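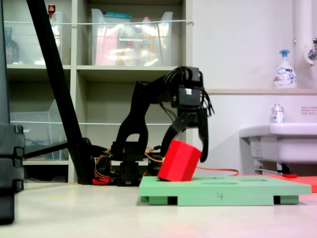
Cable slack is the part of an arm build everyone leaves for last, and I left it for so long that my arm, Irkel, learned to unplug itself. Give every joint a loop big enough for its full travel, then check that the loop doesn't hang where the fingers work. Mine droop around the servo housing at the top like badly cooked noodles, which is ugly and has run for 11 days without a fault. A red hexagonal block makes a good test piece once the loops are in, because it will happily lean on one corner over the green board and let you find out how forgiving your open fingers are.

Step 1. Power off. Yes, you too.

Step 2. Move each joint by hand to both ends of its travel. Leave 3 cm of spare wire at the worst point – Urmila Shukla uses 5, and her connectors stay in.

Step 3. Tie the bundle to the links, never across a joint.

Step 4. Run eight slow pick-and-place cycles with a hand near the switch. If a loop snags, cut the tie and go back to step 2. Buy more ties than you think you need.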